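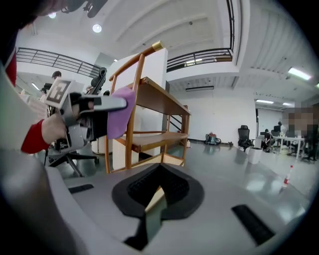 La pinza sujeta la tela lila sobre el respaldo de la silla de madera; encima, el marcador en blanco y negro.

Robótica / Oficio y buenas prácticas

Las normas que se escriben con la pinza en la mano

Última actualización: enero

Confieso que llegué a Devalik con prejuicios. Me habían dicho que iba a pasar un día entero hablando de normas, y yo con las normas tengo una relación parecida a la que tengo con los prospectos de los medicamentos: las respeto muchísimo y no las leo jamás. Pero Johanna Mösli, que dirige el equipo de manipulación, me recibió con un café larguísimo y me puso en la mano un cuadernillo grapado de 22 páginas. «Léete la 5 y luego hablamos», me dijo, y se fue a contestar un correo.

La página 5 se titula «Antes de cerrar los dedos». Me encantó el título, qué le voy a hacer. Habla de lo que hay que comprobar en una pinza de mano antes de grabar una sola demostración: que las almohadillas estén limpias, que el marcador no tenga una esquina levantada, que los dedos abran y cierren sin roce, que la lente no lleve una huella del día anterior. Son frases cortas, en imperativo, y casi todas tienen detrás una tarde perdida.

—La del marcador es mía —me contó Johanna al volver, y lo dijo con un orgullo un poco raro—. Una esquina despegada, medio centímetro de nada. Grabamos una mañana entera de doblar toallas y la posición iba bailando. Lo vimos por la tarde, claro.

El cuadernillo se llama Bumen (le pregunté de dónde venía el nombre y cada persona me dio una explicación distinta, así que lo dejo ahí). Es una guía interna de buenas prácticas para enseñar a robots a manejar tela: colgar, doblar, tender, recoger. Va por la revisión 3 y ya circula por un par de talleres que colaboran con la casa. De norma oficial no tiene nada, ni lo pretende. En el mundo de los robots industriales hay normas de las serias, con comité y número, y Johanna las tiene en la estantería llenas de papelitos. Lo que cubre Bumen es el hueco doméstico que queda por debajo, el de una persona con una pinza en la mano y un trapo delante.

¿Y por qué tela? Porque la tela es un incordio, y lo digo con cariño. Una caja la coges hoy y mañana y sigue siendo la misma caja. Un paño nunca cae dos veces igual. Si lo pellizcas un dedo más allá, pliega hacia el otro lado; si lo arrastras por un canto, se engancha. Una silla de madera, que parece el mueble más inocente del mundo, se convierte en un problema fantástico: el respaldo es curvo, la tela resbala por un lado y se queda corta por el otro, y quien enseña la tarea tiene que decidir muchas cosas que en su casa hace sin pensar.

Ahí entra la primera regla que me hizo levantar la ceja: no corregir con la mano libre. Me parecía absurda. ¡Si lo natural es alisar con la otra mano! Me lo aclaró Nghĩa Thái, que lleva lo que en el equipo llaman «el suelo», o sea, todo lo que pasa fuera de las pantallas.

—Si arreglas la arruga con los dedos, la grabación enseña que la arruga se arregla sola —me dijo—. El robot no tiene tus dedos. Si hace falta una segunda pinza, se usa una segunda pinza, y se anota.

Se anota. Es el verbo de la casa. Se anota qué pinza, qué prenda, quién la lleva, si hubo interrupción y de qué tipo. El registro vive en un programa que se llama Skorkix y que, por lo que pude ver por encima del hombro de Nghĩa, tiene el encanto visual de una declaración de la renta. Cada toma entra con su número. La 2122 es famosa y me la nombraron tres veces antes de comer, siempre con un suspiro.

La toma 2122, me explicaron por fin, era perfecta. El paño quedaba colgado a la primera, sin tirones, con una caída preciosa. La habría aprobado cualquiera. El problema era que en la ficha ponía «paño de cocina» y la prenda era una funda de almohada, y como la habían copiado y pegado, el error se fue heredando a todas las tomas de detrás. De ahí sale la regla que más discusiones provoca, la de no copiar fichas: cada una se rellena desde cero, aunque sea la misma persona con la misma prenda y el mismo sueño que tenía hace un rato.

Oanh Đoàn la odia. Me lo soltó así, tal cual, mientras se ponía los zapatos.

—La odio, pero la cumplo. Y la he intentado cambiar dos veces, eh, que conste. En la revisión que viene lo intento otra vez.

Esto me gustó mucho, y creo que explica por qué el documento sigue vivo. En Bumen cualquiera puede proponer un cambio, con una condición: hay que traer la toma que lo justifica. No vale «a mí me resulta incómodo». Tienes que enseñar la grabación en la que la regla estorba o en la que falta una regla. Oanh propuso que las fichas se pudieran duplicar con un aviso en rojo para revisar la prenda; le pidieron que probara el aviso una semana y, ay, ella misma se lo saltó. Lo cuenta muerta de risa.

Hablemos del espacio, que para mí era lo más aburrido del cuadernillo y acabó siendo lo que más apunté. Un laboratorio con gente trabajando es un sitio vivo, con sillas de ruedas que migran, cables, botellas en el suelo, compañeros que pasan. Hay escuelas enteras de pensamiento que prefieren grabar en un cuarto despejado, con fondo liso. Bumen dice lo contrario, aunque con matices: el fondo puede estar desordenado, el recorrido de las manos no. Antes de empezar se define una zona alrededor de la tarea y ahí dentro no entra nada que no figure en la ficha. Fuera de esa zona, que la vida siga.

—Las casas de la gente son así —dijo Johanna—. Hay reflejos en el suelo, hay lámparas, hay alguien al fondo. Si solo enseñas con paredes blancas, luego te asustas con una planta.

Lo de los reflejos tiene su apartado. Un suelo brillante te duplica las luces del techo, y el consejo de la guía es mirar la vista de la cámara de la pinza en las dos o tres posturas extremas del movimiento, con las luces tal como van a estar. Si el marcador se lava en alguna, se cambia el ángulo de la silla, y se cambia antes de empezar. Mover un mueble a mitad de serie está prohibido salvo que se abra serie nueva. Yo pregunté si de verdad era para tanto mover una silla un palmo. Nghĩa me miró como se mira a quien pregunta si es para tanto echar sal dos veces.

Luego está el asunto de las personas, que es donde la cosa se pone seria. La encargada de esa parte es Shahla Ghaffari, jurista, que entró en Devalik para revisar contratos y ha terminado escribiendo cuatro páginas sobre quién puede salir en una grabación y cómo. La idea general es sencilla: todo el que trabaje en la planta sabe cuándo se graba, puede pedir que no se le grabe y no tiene que dar explicaciones. Las zonas sensibles se tapan al procesar el material. Las pantallas con información ajena, igual. Y las visitas firman en la puerta; yo firmé, con una letra espantosa.

—El consentimiento tiene que ser fácil de retirar —insistió Shahla, y golpeó la mesa con el boli en cada palabra—. Si para retirarlo tienes que escribir a tres departamentos, eso es un trámite con buena prensa.

Le pregunté qué pasa si alguien cambia de idea cuando las tomas ya están dentro de un conjunto de entrenamiento. Me contestó sin rodeos que ahí el sector tiene tarea pendiente. En su casa guardan para cada toma la lista de versiones en las que se ha usado, de modo que se pueda sacar de las siguientes. Lo ya entrenado es otra historia, y en la guía lo dice así, en negrita y sin adornos. Prefiero mil veces un documento que reconoce su agujero.

Después de comer me dejaron probar. ¡Por fin! Una pinza de mano pesa más de lo que uno imagina cuando lleva un rato en alto, y de eso también habla Bumen: pausas obligatorias, cambio de mano si la tarea lo permite, prohibido encadenar series «porque ya queda poco». Esta última frase va entre comillas en el original y me hizo mucha gracia, porque es justo lo que dije yo al tercer intento. Mi misión era pellizcar un paño y dejarlo sobre un respaldo. La primera vez lo solté demasiado pronto. La segunda apreté como si se me fuera a escapar un pez. A la tercera quedó colgado, torcido, pero colgado, y pedí que me la dieran por buena.

No me la dieron. La regla dice que una toma se acepta con el criterio escrito antes de empezar, y el criterio decía «bordes parejos, a ojo de dos personas». Oanh dijo que no, Nghĩa dijo que casi, y «casi» cuenta como no. Eso sí, la guardaron: los fallos se etiquetan y se conservan, porque un sistema que solo ha visto aciertos no sabe qué cara tiene un error. Así que mi paño torcido anda por Skorkix con la etiqueta de fallo leve. Estoy bastante orgulloso.

No todo el mundo compra el invento. Por la tarde llamé a Didier Gaillard, que monta celdas automatizadas para lavanderías en Kasten y ha leído la guía de punta a punta. Le parece buena y le parece larga.

—A mí me sobra la mitad —me dijo—. En una lavandería entra la gente a las seis, con prisa, y si le das un cuadernillo lo usa para calzar la mesa. Yo quiero una hoja. Una. Plastificada.

También discrepa en algo más de fondo. Para Didier, tanto cuidado con la grabación puede dar una falsa tranquilidad sobre la máquina que viene después. Una demostración impecable no te dice qué hará un brazo de verdad cuando alguien meta la mano a recoger un calcetín. «Eso se valida aparte, con sus distancias, sus paradas y su evaluación de riesgos, y que no se me mezclen los papeles», repetía. Se lo trasladé a Johanna pensando que habría pelea y no la hubo: me enseñó la primera página, donde pone que cumplir Bumen no acredita la seguridad de ningún robot. Va en un recuadro. Didier dice que el recuadro debería ser más grande.

Lo de la hoja plastificada, en cambio, ha prendido. Cuando volví el jueves a recoger el cargador que me había dejado (un clásico mío), Oanh tenía un borrador pegado con cinta al monitor. Le caben las comprobaciones de la pinza, la zona de trabajo, el criterio de aceptación y el teléfono de Shahla. La discusión del momento era si entraba o no lo de copiar fichas. Oanh sostenía que no había sitio. Nghĩa había propuesto bajar el tamaño de la letra.

Me llevé una copia del cuadernillo, con permiso, y esa noche estuve leyéndolo en el sofá. Hay una anotación a lápiz en el margen de la página 5, de letra que no supe identificar, junto a la línea de las almohadillas limpias: «¿con qué?». La respuesta, me dicen, llega en la próxima revisión.

Contacto con la redacción | © Todos los derechos reservados | Volver arriba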